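4.2 Does a bed need to be smooth to be counted as made?

Earlier work on household linen, including our own Drumance pilot, scored a made bed by wrinkle depth. We doubt the measure. Whitfield coded 238 bed surfaces on a four-point scale and Halvorsen recoded 104 of them in May, and the two disagreed most often in the middle of the scale, where a sheet lies mostly flat but still carries diagonal creases (Figure 3a). The Dresau scale would mark such a sheet down. Residents, when asked, mostly called it done. 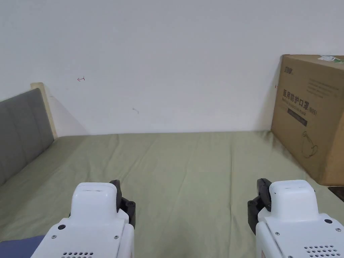 Storage is a second problem. Beds in small rooms double as shelving, and a carton parked on the mattress pulls folds into the sheet that have little to do with how well anyone smoothed it. The Calloway protocol removes all objects before scoring, so it measures a bed that the household seldom sees. We left objects where they were and scored the visible fabric only, which has its own bias, and we make no claim to have solved it.

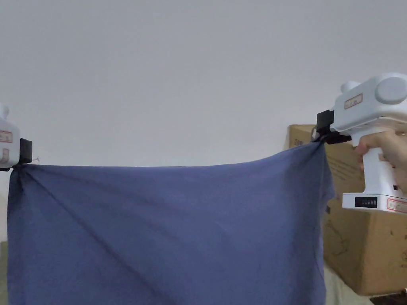 Figure 3. (a) Sage-green sheet with a cardboard box standing on the bed. (b) Blue cloth held by its two upper corners, with long creases running down toward the centre.

Fold lines in a hanging cloth are often read as a record of how it was stored. Oltent's catalogue of 1,158 creases takes this for granted. We are less sure. A cloth held with one corner higher than the other will show slanted shading whatever its history, and in 30 repeat hangings our coders changed their answer too often for the grey areas to be put down to carelessness.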